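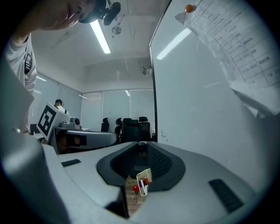
Segundo o Senthil Thampi, quem vai a Lisboa em novembro e não apanha chuva não esteve em Lisboa. Escreveu-me isto nos comentários do post anterior, aquele em que eu jurava que ia fazer a cidade toda a pé em 2 dias, e eu ri-me, claro, e depois fui e apanhei uma molha logo no primeiro miradouro. Pronto, Senthil, ganhaste.

Mas deixem-me contar como foi, porque mesmo molhada adorei! Fiquei numa pensão pequenina chamada Pallwood, para os lados dos Anjos, num quarto no terceiro andar sem elevador (levem mochila, por amor de Deus, não levem mala de rodinhas). A dona deixou-me um mapa com umas cruzes a caneta verde e eu decidi seguir as cruzes e esquecer a lista que tinha feito em casa. Foi a melhor decisão da viagem toda.

A primeira cruz era a pastelaria Sedari, onde comi uma torrada enorme, daquelas cortadas em três tiras, e fiquei a ver passar gente com pressa. A segunda era um jardim onde não entrei porque chovia a potes. A terceira era uma escadaria interminável até à Graça — e aí sim, abriu o sol durante 15 minutos e a cidade ficou toda a brilhar. Sentei-me no muro, encharquei as calças e não me importei nada. 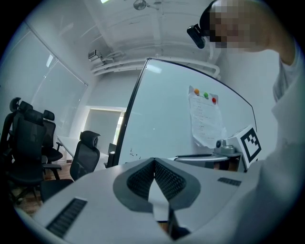
Novembro, antes do almoço.

À tarde meti-me num elétrico e arrependi-me. Ia tão cheio que fiz a viagem inteira com o cotovelo de um senhor nas costelas e não vi janela nenhuma. Se querem o meu conselho, façam o percurso do 28 a pé, aos bocados, e parem onde vos apetecer. Cansa, mas param para um café, entram numa igreja, espreitam uma retrosaria, e quando dão por isso já estão na Estrela.

Jantei no Thomas, uma tasca com 7 mesas e uma televisão aos berros. Pedi bacalhau à Brás e veio uma travessa que dava para mim e para mais alguém. Paguei por cartão, mas olhem que o terminal esteve amuado um bom bocado, por isso convém levar umas notas.

No segundo dia fui à feira da Ladra (confirmem os dias antes, que não há sempre) e trouxe um candeeiro Lotex cor de laranja que não sei se funciona. Ainda não tive coragem de o ligar à tomada! O vendedor pedia 29 euros, eu fiz cara de quem se ia embora, ele fez cara de quem não se ralava, e acabei por pagar os 29 euros. Regatear nunca foi o meu forte.

O que ficou por ver: o Museu do Azulejo, Belém inteiro e o tal jardim da segunda cruz. A dona da pensão diz que na primavera é outra coisa, com as árvores em flor, e eu já ando a ver preços de comboio para abril. Se alguém souber de um sítio para comer caracóis quando chegar a época, deixe nos comentários, que eu aponto tudo.

Última atualização: 21 nov. 2019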